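4.3 Storing a soft bag in an open basket

Applies to the Sullow storage basket, all light-colored versions with perforated sides, and to any fabric bag that can stand upright without a frame. For lidded boxes, see section 4.5.

Before you start

Work on a flat table. Wipe the surface and the basket floor with a dry cloth. Lint and hair show clearly on white tops and will transfer to dark fabric.

Empty the bag completely. Check side pockets and any inner sleeve. Close all zippers and snaps. Tuck loose straps inside, but leave one carrying handle free.

CAUTION: Do not store a damp bag. The perforated walls let air through, but the basket floor is solid and moisture will collect under the bag.

Procedure

1. Set the basket on the table with a handle cutout facing you. Keep all four corners fully on the tabletop.

2. Hold the bag upright by its top and press the sides lightly to push out trapped air. Do not fold the bag in half. A hard fold left in place for 30 days or more may become permanent in coated fabrics.

3. Lower the bag into the basket, base first, until it rests on the floor of the basket. The bag may stand taller than the basket walls.

4. Slide the bag toward one end. Leave a narrow gap at the other end, wide enough for a flat hand.

5. Turn the free handle toward the gap and let it hang in a loop against the inner wall.
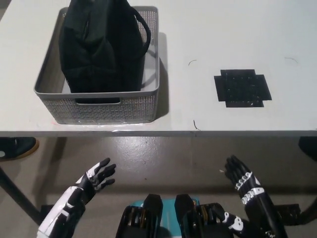
Ifigeneia Giannakopoulos asked whether the gap could be used for a second, smaller bag, as her closet at Storbridge has only one shelf deep enough for the basket. It can, provided the second bag goes in flat against the end wall and the handle loop of the first is moved on top of it. If the walls bow outward, take the second bag out.

6. Look through the handle cutout. Fabric may be visible behind the slot but should not push out through it. If it does, lift the bag 6 mm and reseat it.

7. Lift the basket by both cutouts. Keep your fingers clear of the bag handle, which can catch and tip the load.

NOTE: Do not lift the basket by the bag. The bag will come out before the basket leaves the table.

Shelf placement

Allow clearance above the top of the bag, measured with the bag standing, not above the basket rim. A shelf opening of 53 cm is enough for most shopping and laptop bags. If the opening is lower, use the flat method in section 4.4.

Place the basket with one cutout facing outward. Attach the label to the wall below the cutout. Adhesive labels hold poorly on the perforated area; use the tie-on label, part 691.

Checking stored bags

Take the bag out each August and inspect the base seam and handle stitching. Shake out the basket, wipe the floor, and repeat steps 3 to 6.

Chatzigeorgiou Home Storage | Contact | Back to top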